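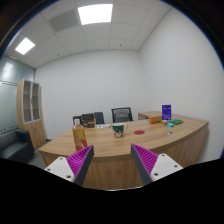
4. Laying out your curved desk

Now the fun part! Your Prarico desk is up, the front panel is on, and all that lovely curved top is yours to fill.

4.1 Wipe the top with a soft, dry cloth.

4.2 Sit down and sweep one arm along the curve. Anything you use all day (pens, phone, your mug) belongs inside that reach.

4.3 Set a coaster down before the first coffee. A bright one is easy to spot, and it looks great on light wood!

4.4 Gather small things like cards, boxes and the stapler at one end, tall items at the back.

4.5 Keep papers toward the rear, in a stack of 16 sheets or fewer. The rest can go in the side cabinet.

Note: Drinks bottles are fine on the desktop with their caps on.

CAUTION: Never sit or lean on the ends of the curve. Clear the top before moving the desk, and lift it with two people.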